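Leave the good mirror where people can use it

There is a kind of mirror that most of us have met in a relative's bedroom. It is white, it has a thick frame, and someone has put roses on the top of it. I have heard it called fussy, old-fashioned and a nightmare to dust. I think it is one of the more useful things you can put in a room, and I think we are wrong to keep swapping it for a plain sheet of glass.

I came to this view by way of a bill. In November I priced up the furnishing of a small dressing area with a curved wall. The first quote, from a shopfitter called Jarkov, was for a backlit panel made to follow the curve. It came to 1,200 pounds before fitting. The second, from Mivine, was for a flat panel on a batten, which was cheaper at 927 pounds but left a gap at each side wide enough to lose a hairbrush in. Neither quote included a table. A second-hand table mirror, bought from a house clearance, was 30 pounds and I carried it to the car myself.

The case for the table mirror starts with where it sits. A mirror on a stand is at the height of a seated face. It has its own base, so it does not care whether the wall behind it is straight. Anybody who has tried to hang something flat on a round wall will know how much that matters. You put the thing down, you turn it until the light is right, and you are finished.

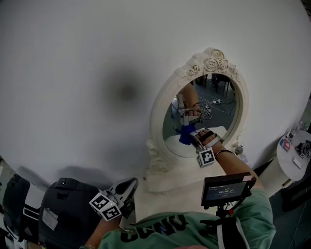
Oval mirror on a white dressing table, with roses and leaves at the top and a scrolled base.

People say the decoration is the problem. I would say it is doing a job. A white mirror against a white wall needs an edge, or the eye slides off it. Carving gives you shadow, and shadow gives you an outline. A thin rim in the same white would hardly show. You may not like roses, and that is fair enough, but shells or ribbon would do the same work.

The thick frame also gives you something to hold. I have moved frameless mirrors and I do not enjoy it. The edges are sharp, the glass picks up a thumbprint every time, and there is never a good place to put your other hand. With a proper frame you leave the marks on the frame, where they wipe off with a damp cloth.

Dusting is the honest objection. Carved leaves do collect dust, and a duster only pushes it further in. A dry paintbrush with soft bristles gets it out. I do mine when I change the bedding and it takes less time than the pillowcases.

The other complaint is about reflections. A mirror shows whatever is across from it, and in a working room that can mean cables on the floor and the legs of the furniture. I count this in the mirror's favour. You see the mess from an angle you would never bother to stand at, and you are more likely to pick it up. A big wall panel shows you so much that you stop looking.

Where the windows are matters too. A mirror that catches some daylight and a bit of green from outside earns its place twice, and it does not need to be large to do it.
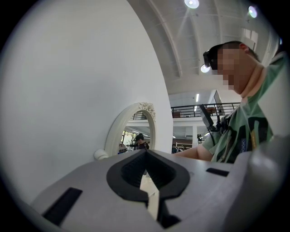
Arched white frame against the curve of the wall, with windows and greenery reflected in the glass.

I am not against fitted mirrors everywhere. In a narrow bathroom they make sense, and in a hallway you want to see your shoes. But the fashion has run well past that. The last Chiu catalogue I was sent had page after page of dressing rooms and I could not find one mirror that stood on its own feet. Trirell will sell you a full lit wall for 3,000 pounds, and when the light strip fails you have to take the panel down to reach it.

Meanwhile the old ones go to the tip, or into the loft with their faces to the wall. If you have one up there, bring it down before you ask for a quote. Wash the glass with warm water and a little vinegar, touch up any chips with white eggshell paint, and stick felt under the base so it does not scratch the table. Then sit in front of it for a week before deciding you need anything bigger.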